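Ledik, part six: the cable problem and the fridge door

The last post ended with the left shoulder reporting overcurrent every time the torso turned past a certain angle. I had blamed the shoulder driver. The driver is fine. I swapped it with the right one, the fault stayed on the left, and I apologize to the driver.

The actual cause was mechanical. The external harness runs down the back and sides of the torso toward the hips, and one loop had enough stiffness to act as a spring against the upper arm. The joint was holding position against a bundle of wire. At low torque limits that looks exactly like a tired motor: slow settle, a few degrees of offset, then a fault when the controller runs out of patience. I found it by unplugging the arm, moving it by hand and feeling it push back.

Some background for people arriving from the power supply post. Ledik is the humanoid at Altutska, the shared workshop where I rent a bench. Petrică Avram and I bought it as a nonworking frame with its shells and most of its motors. It came without the main computer or the internal wiring loom. We are replacing those with parts we can get, in the order in which their absence stops us. The internal loom is the part I keep putting off. It means removing the back shells, and two of the screws behind the waist are already rounded. Until that is done, everything the original loom carried goes on the outside.

The external harness has three groups:

Power to the arms, 14 gauge, silicone jacket, fused at the hip.
Joint bus, twisted pair, one run per limb.
Camera and head, two USB cables that I would like to be one.

Silicone jacket is the right choice for anything that crosses a moving joint. The bus cable has a PVC jacket, and I used it because we had a spool. It takes a set when it has been coiled, and it does not forget. Most of the spring force on the shoulder came from that cable. Replacing the shoulder section with something softer, and moving the first tie point from the shoulder to the middle of the back, removed the fault. I also added 400 mm of slack above the hip, so it looks worse and works better. Murray Fehr, two benches over, asked whether we were growing it on purpose.

With the slack in, I ran the arm through its full range at quarter speed and logged current on all joints at 200 Hz. The left shoulder now draws what the right one draws, within the noise of the sensor. There is still a small step when the elbow passes straight, and it appears on both sides, so I am treating it as a property of the gearbox until proven otherwise.

That made it possible to go back to the fridge.

The fridge is the first task that has the robot do something to the building. It belongs to the workshop kitchen corner and was there before any of us. The plan is modest: stand near the end of the desk, find the open door, find a bottle on a shelf, bring a hand to it, stop. No grasping yet, and no walking. Opening the door is a separate problem with a separate list.

Yayra Fiadzo is writing the perception part, which she calls Widen, after what it does to its search window when it loses track of something. It looks for the door edge first, then the shelves, then anything upright on a shelf. Her reasoning is that the door edge is long and straight and there is not much else in that corner that looks like it. I agree with the reasoning. The practice has been mixed. Everything in that corner is pale: wall, desk, door liner, bins. The edge detector has to work with soft shadows and a gasket.

Setup for the latest round was the same as the one before, with the robot on its feet, the desk on its left, the fridge open and the arm started from hanging.

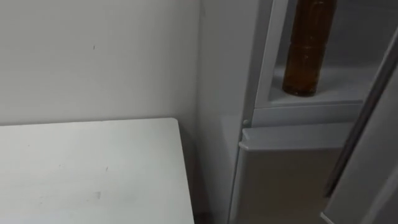
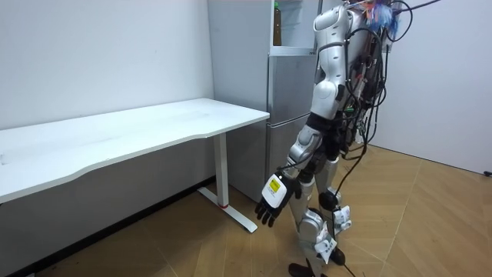

The first thing we measured was how far the head view is from where the software thinks it is. The camera mount is a printed bracket with slotted holes, and I had assumed that the slots were tight enough not to matter. They matter. Tightening the bracket in two different positions moved the estimated door edge by more than the width of a finger at shelf distance. I have since pinned it with a 3 mm dowel and redone the calibration. If you are building one of these, pin the camera bracket before you calibrate anything. I calibrated four times before doing this.

The second thing was delay. The image timestamp was being applied when the frame reached the computer and not when it left the sensor. With everything still, you never see it. As soon as the head or the door moves, the door edge in the model trails behind the real one, and the hand target trails with it. Yayra fixed this by reading the time from the camera's own clock and estimating the offset at startup. The offset drifts a little over an afternoon. She re-estimates it when the robot is idle, so the drift no longer shows up in the hand position.

The third thing was range. The bottle shelf is high in relation to the camera when the door is close, and a tall bottle does not fit in the view. Widen was rejecting any candidate whose top it could not find, on the theory that an object with no top is probably a wall. Sensible in general and wrong for us. The rule now accepts a missing top if the base and both sides are found. Detection on the upper shelf went from unreliable to boring.

We went through 589 recorded frames by hand to check the new rule, Yayra taking the odd ones and I the even ones. The false positives were nearly all the same error, a reflection along the desk's far edge that has two parallel sides if you are not strict about it. She added a minimum height. I would have covered the desk with a cloth, but she pointed out that this teaches us nothing about desks.

On the hand itself: the fingers are original and are the best part of the robot. They are driven by tendons and they relax to a slight curl when unpowered. I left the hands alone for the first months and recommend doing the same. The only change I have made is in software, where the close command is limited to a third of the rated force until the wrist sensor is working. The wrist sensor is an Amegashie board, a small strain gauge amplifier that Kofi Acheampong lays out and sells in small batches from the next unit. It reads well on the bench. On the robot it picks up the arm power lines whenever the elbow accelerates, which in this arm is often.

I tried the usual remedies. Twisting the sensor leads more tightly helped a bit. Moving them to the other side of the forearm from the power run helped a lot. Grounding the shield at both ends made it worse, as Kofi had told me it would. The remaining noise is at the switching frequency of the elbow driver and can be filtered without losing anything we need. I have one more idea, a ferrite at the elbow, but there is very little room at that joint and I do not want another hard object for the cables to catch on.

Results, such as they are. With the door held fully open and the robot standing still, the hand goes from hanging to a stop short of the bottle, and the stopping point repeats well enough that I have quit measuring it with a ruler. With the door held partly open it is less good. The outer bin hides part of the shelf, Widen widens, and the arm waits in the air for a target that arrives late or on the wrong shelf. Yayra thinks this can be solved by remembering the shelf position from the last good view and rotating it with the door. I think so too, provided the hinge is modeled as where it is and not where the drawing says. Ifeanyi Bako has offered to measure it with the dial gauge.

Balance deserves a paragraph. When the arm lifts, the torso leans back a small amount to compensate, and this moves the camera. We currently correct for it from the leg joint readings alone. The ankles have backlash, so the correction has an error that depends on which side of the backlash the robot is resting on. There is an inertial sensor in the torso and we are not reading it, for the reason that its connector is behind the shells with the rounded screws.

So the screws are next. I have a left-hand drill bit set on order and Petrică has a theory involving valve grinding paste on the driver tip. If they come out, the back comes off, the inertial sensor gets connected, and at least the power runs can move inside where they were meant to be. I have drawn the new loom twice. The second drawing has connectors at the hip and shoulder so that an arm can be removed without cutting anything.

Parts to buy before then:

Soft-jacket bus cable, enough for both arms
Panel connectors for the hip, keyed
Adhesive-lined heat shrink
One longer USB cable for the head, and a hub that does not reset when the arm starts

The current logs from the shoulder tests are on the shared drive in the June folder, with the joint names corrected. In the first upload left and right were swapped on the elbows. If you downloaded that one, delete it.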